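Sokol After-School Robotics: Progress Report to the Bistton Small Grants Program
20 December 2018
Submitted by Yareli Contreras, club advisor

Hi everyone, and thanks again for the money! I know these reports are supposed to run to a page, and mine never do, so get a coffee. The short version is that the two-arm plant watering project is alive, it's slower than the schedule I gave you in the application, and the kids are more into it than anything we've done before.

What we said we'd do

Our application promised a pair of arms that could tend a small row of plants in a booth, programmed start to finish by students. We said one arm would carry the watering can and the other would help out, moving things and giving us a second camera angle. We also said we'd work around ordinary objects you'd find in a house or a school, since the students get bored with foam cubes by the second meeting (so do I). That's still the plan. The booth is up, both arms are mounted on the front rail, and the three succulents have their spot in the middle of the floor. 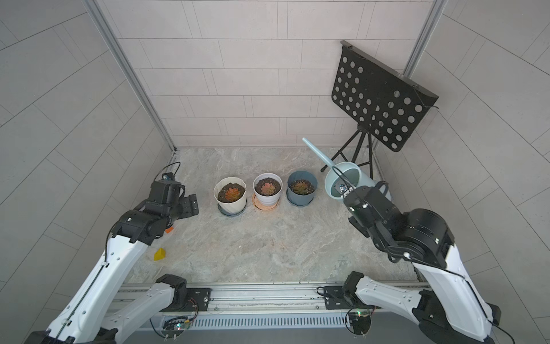 Where the money went

You gave us 3,543 dollars. The biggest piece went to gripper parts and cables, because cables are what we kill. Tile and aluminum for the booth came to 900, and the students did the cutting and fitting themselves with a lot of help from Gaetano Zuccaro, who also lent us his saw. Plants, pots and saucers were 80. I had budgeted less for that, but we lost a few succulents in the fall to overwatering by humans.

There is 235 left. I'd like to hold on to it for replacement finger pads and one spare camera, if that's okay with you. Receipts are in the folder I sent with the last email.

What the students have been working on

The team split into two groups in the fall. One group is called Prarkudard and the other is Skekham, and please don't ask me where the names came from. Prarkudard handles the can arm. Skekham handles the other arm and anything that could get bumped into.

The music stand turned out to be a great choice for that second job. It's tall, it's thin in places, and the desk is full of holes, so the software had a terrible time deciding where the stand stopped and the wall started. Skekham spent most of their meetings on this. They ended up writing a routine that treats the whole desk as one solid panel and keeps a margin around it, and then a separate, fussier routine for the tripod legs. The legs still cause trouble – they stick out farther than you'd think, and a spout that clears the desk can easily be on course for a foot.
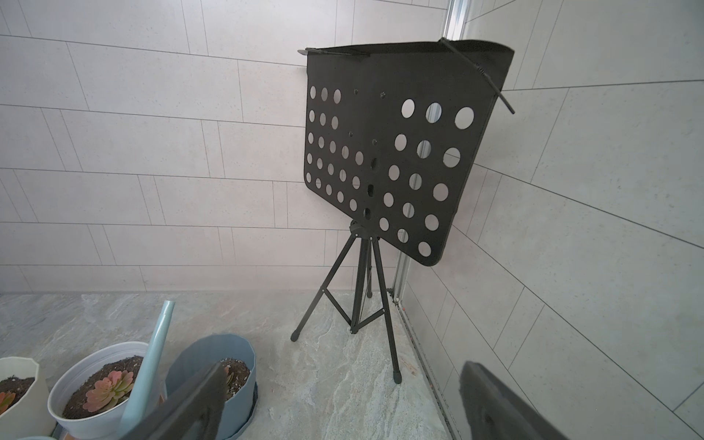

Music stand and part of the plant row, from a gripper camera.

Prarkudard's big topic has been the handle. A watering can is a strange thing to hold if you only have two fingers. You can close on the handle from either side and get a decent grip, but then the can wants to swing, and the spout goes wherever it likes. They tried a list of approach angles, wrote each one up in the team notebook, and picked the one that let the arm come in from behind with the spout pointing away. I was really proud of the notebook, by the way. Last year's was mostly drawings of dragons.

They also figured out that the camera on the gripper is handy for looking down into the can, which I hadn't thought of at all! The idea now is to use that view to check the inside before a run. There's a clear ring and a little cross-shaped grid down at the bottom, and the students want to use the ring as a landmark so the program can work out how far the can is tilted. They have a first version of this on a laptop. It likes some lighting a lot better than others.

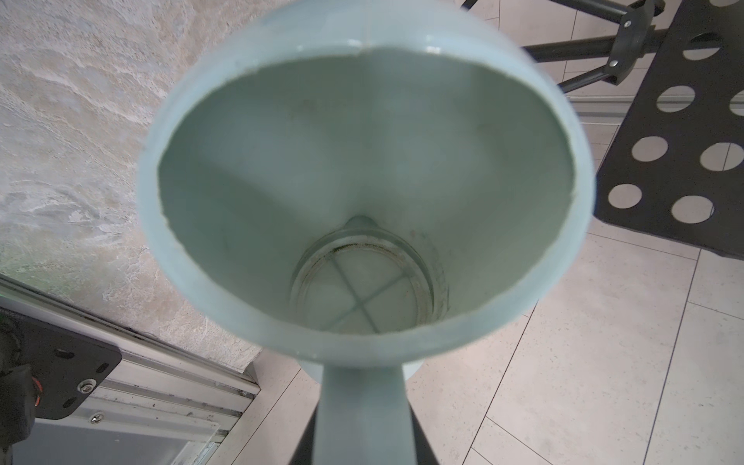 Looking down into the can, with the fingers at the handle.

What's behind schedule

Pouring. I told you we'd be pouring on our own by the end of this term and we're not. All our practice so far is with an empty can and a "pretend pour," where the arm tips over the pot, waits, and comes back. The electronics sit right at the front near the rail, and I won't let any water in the booth until we have covers on them. The covers are drawn, they just aren't made.

The handoff between arms is also late. I'd rather drop it than rush it, and I think the students agree, though a couple of them are holding out hope.

Next steps

In February we start real water, in small amounts, one pot at a time. Before that we need the covers finished, the handle approach working from more than one starting spot, and the two groups' code running together on the same machine (right now they take turns, with some grumbling). The faceted white pot will go first because it's the easiest one for the camera to find.

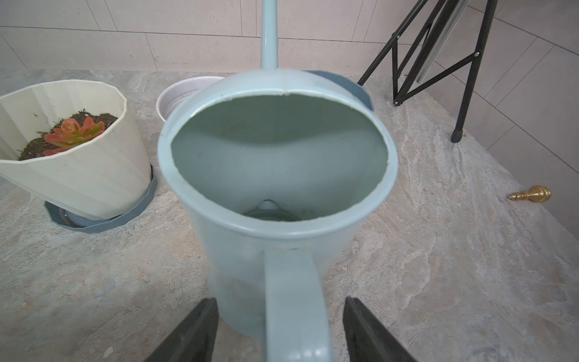
Gaetano Zuccaro read a draft of this and asked me to add that the pot order should stay open until the covers are on. He thinks starting with the easiest pot will hide problems with the reach, and he would like the students to run the pretend pour on all three before anybody fills the can. He also wants the tilt check tested with the booth lights turned down.

I'm fine with both of those and I've put them on the list for our first meeting back. You're welcome to come by and watch any time, just email me first so I can make sure both groups are in.

Yareli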